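Drinks on the Workbench: Coasters, Mats and Capped Bottles

Filed under: Benches and tabletops
Last revised 12 February 2023

A bench that doubles as a desk will have drinks on it. Rules against this last until the first long afternoon. The notes below assume the drinks are staying and deal with where they stand, what they stand on, and how to clean up when one goes over. They apply to painted, oiled, laminate and powder-coated tops unless a section says otherwise.

1. What a drink does to a bench top

Condensation does more damage over a year than spills. A spill is noticed and wiped. A ring of water under a cold container sits for hours, and on an oiled top it will lift the finish and leave a pale circle. On a laminate top the water does no harm in the middle of the sheet but will travel to a seam or a screw hole and swell the board beneath. On black tops of any material the ring dries to a grey mineral outline, which is worse in hard-water areas.

Heat marks are a separate problem. A mug straight from the kettle will cloud shellac and some waxes within a minute. Two-pack polyurethane tolerates it. Oil finishes vary, so test under the bench or on an offcut.

2. Coasters

Use a coaster wider than the base of the largest container you drink from. For most mugs, 90 mm is the minimum diameter. Cork absorbs water and then holds it against the surface, so stand cork coasters on edge to dry overnight. Plain felt is unsuitable for cold drinks. Silicone, glazed tile and sealed timber are all acceptable. Slate should have feet.

Choose a colour that contrasts with the bench. A black coaster on a black top will be knocked, covered with paper or used as a parts tray.

A coaster with a raised lip holds a small quantity of water, and the lip also makes a tall bottle easier to tip if it is set down off-centre. For bottles, use a flat coaster.

3. Mats

A silicone mat under the drinks area gives a second line of protection. Ridged mats drain better than smooth ones: liquid runs into the channels and the base of the container stays out of it. Run the ridges parallel to the front edge of the bench so that a spill moves sideways and does not end up in your lap.

Size matters more than thickness. Our standard is a Fluvden ridged mat trimmed to 52 cm, which takes a bottle and a mug side by side with room between them. Trim with a sharp knife against a steel rule. Scissors leave a wavy edge that catches crumbs and filings.

Lift the mat weekly. Grit trapped under silicone will scratch a gloss surface each time the mat shifts. Wash with dish liquid and hot water, rinse, and dry both faces before it goes back. If sawdust clings to the mat after washing, there is still detergent or oil on it. Rinse again.
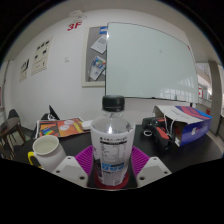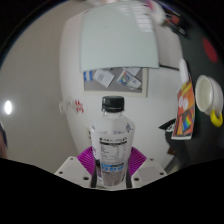 Bottles are the safer choice beside tools, provided they have a proper closure. A screw cap seals completely and can be operated without looking, whereas a sports cap leaks slowly on its side and a push-in lid comes off when it hits the floor. Look for vertical ribbing around the outside of the cap, as on the black one here, since a smooth cap is difficult to turn with oily or gloved fingers. Where the bottle narrows toward its base, as this one does, set it down in the centre of the coaster. A tapered bottle has less footing than its shoulders suggest, and when it is nearly empty a sleeve or a power lead is enough to move it.

4. Layout

Divide the bench into a wet area and a dry area and keep to it. The wet area holds the mat, the coasters and nothing else. Put it on the side of your non-dominant hand, toward the front, where you do not reach over it to get to anything.

Corded tools, glue guns, chargers and battery packs belong on the opposite side. Keep a laptop well back from the mat and, where possible, raised on a stand. A spill spreads further than expected: a full mug on a level, non-absorbent top will reach a keyboard on the far side of an A3 sheet.

Printed matter is the usual casualty. Posters, manuals and magazines wick liquid from one edge and cockle as they dry. If they must be on the bench, place them behind the wet area and slightly uphill of it. Very few benches are level, so check with a spirit level and note which way the top falls.

Whiteboards fixed above a bench shed dry marker dust. Leave lids on when wiping the board. Jannik Rieger has suggested a strip of 156 mm shelf below the board to catch it. This works, but the shelf then collects everything else and has to be cleared.

5. Labels and reused bottles

Anything on the bench that is not for drinking must not be stored in a drink bottle. This includes demineralised water, cutting fluid, meths and diluted cleaner. Decant these into purpose-made bottles with a different cap shape and write the contents on the side in paint marker.

The reverse also applies. A drink bottle should keep its original label for as long as it is in the workshop. If the label has come off, empty the bottle and recycle it.

Single-use bottles can be refilled for a day. The ribbing on the cap traps grime and the neck threads are hard to clean, so do not keep one in service longer than that around solvents or fine dust. Use a Setar or similar wide-mouth bottle for anything permanent.

6. Cleaning up

Water: blot, do not wipe. Wiping pushes it into seams. Lift the mat and blot underneath.

Tea or coffee: blot, then go over with a damp cloth and a drop of dish liquid. On oiled timber, follow with a dry cloth straight away and re-oil the patch once the surface has dried overnight.

Soft drink: as for coffee, then a second pass with clean water. Sugar residue holds dust and will show on a dark top.

Hard-water rings: white vinegar diluted one to one with water, left for two minutes, then rinsed. Do not use on stone or bare steel.

Liquid in a corded tool: switch off at the wall, unplug, and do not test it. Drain it, and have it inspected by someone qualified before it is used again.

7. Correction

An earlier version of this page gave the silicone mats as suitable for hot glue nozzles. Detlef Vogler wrote in with a scorched one. Check the temperature rating printed on the packaging and, if there is none, use a ceramic tile under the nozzle.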